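How do you sort a mixed bin of small parts?

Posted May 17, 2021 by Birkett
Print this page | E-mail this page

We cleared out a storage unit last November and everything small ended up in a few deep bins. I have been putting off the sorting ever since. There are fasteners, caps, clips, bits of hardware from furniture we no longer own, and plenty of things I can't name. I did one bin with a kitchen scale and a muffin tin and it took most of a weekend. My count for that bin was 239 pieces, and I kept 152 of them.

Is there a better way to do this? I don't have much bench space and I would like to keep the bins I have. They are tall and plain with no dividers. I looked at a drawer cabinet from Garkance but the drawers are too shallow for the longer pieces.

Plultmont
Just dump it all out on a sheet. You can't sort what you can't see. Then throw away anything you haven't used in a year.

Revska
I would not dump it. If the bin is tall and the floor of it is wide enough, you can sort inside the bin and the walls keep things from rolling off. I do mine this way and I have gone through something like five bins.

Tip the bin and give it a shake so the pieces slide to one side. Set it flat again and you have clear floor on the other side to work on. Pull out the large pieces first, even if you don't know what they are. Next take anything long. What is left is usually the small stuff, and that goes into jars or bags by type. Don't sort by size within a type until the end.

If you have a flat scrap of something, lay it in one end of the bin for the pieces you want to look at again. Mine is the lid of an old shoe box. When it fills up, stop and decide on those before you go on. 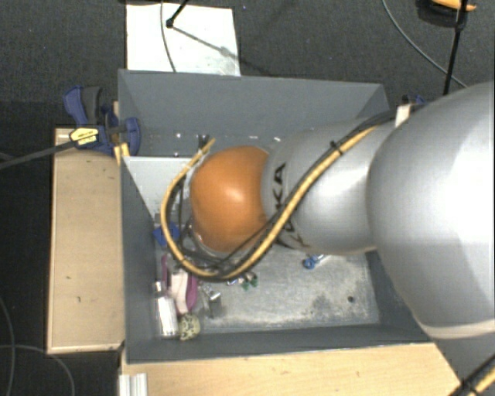 Open gray bin with small items, most of them over to the left.

Two more things. Use a light from the side, because tall walls shade the bottom and dark pieces disappear against a gray floor. And label the jars as you fill them. I had 200 or so wood screws mixed in with machine screws after I left the labels for later.

Birkett
Thanks, I'll try it in the bin. I don't have a sheet I want to put greasy parts on anyway. Do you wash the pieces before or after?

Revska
After. Only the ones you are keeping. Dry them on a towel overnight before they go in the jars or they will rust.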